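Muvance 60 Portable Satellite Terminal

Sixty centimeters of dish, one backpack, and a setup routine you can manage with gloves on. The Muvance 60 is a flat-folding satellite terminal for crews who work where the phone company has never shown much interest.

Open the case, point the arrow at the sky, and let the motor do the fussy part. It finds the satellite and locks on in around 10 minutes. The old Prultside model took longer and beeped the whole time. The beep is now optional, and off by default. You're welcome.

What you get
Terminal with motorized mount
Backpack, gray (we tried orange, and the complaints were creative)
Two batteries and a wall charger
Printed manual, revised in June by Yolotzin Serrano, who removed 809 words and all of the jokes

What you don't get
Airtime. That's a separate plan, and the sales desk at Starkcombe will be delighted to discuss it at length.

Good to know
The terminal needs a clear view of the sky. Trees count as walls. So does the truck you parked next to it.
Rated for rain and dust, but please don't use it as a seat. Normunds Paju in repairs can always tell.
Rentals are available for short jobs, with a $500 deposit.

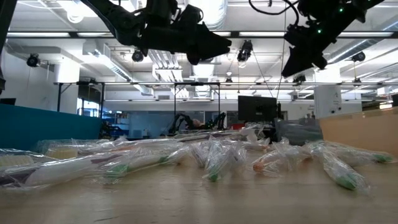
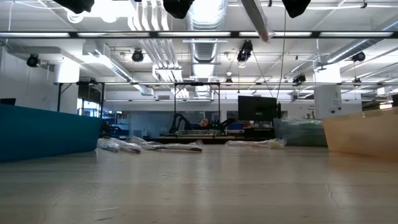 Can I use the terminal while the vehicle is moving?
The Muvance 60 only works when it's standing still. For use on the road, look at the Ramasamy roof mount, which costs more and weighs about as much as a dog.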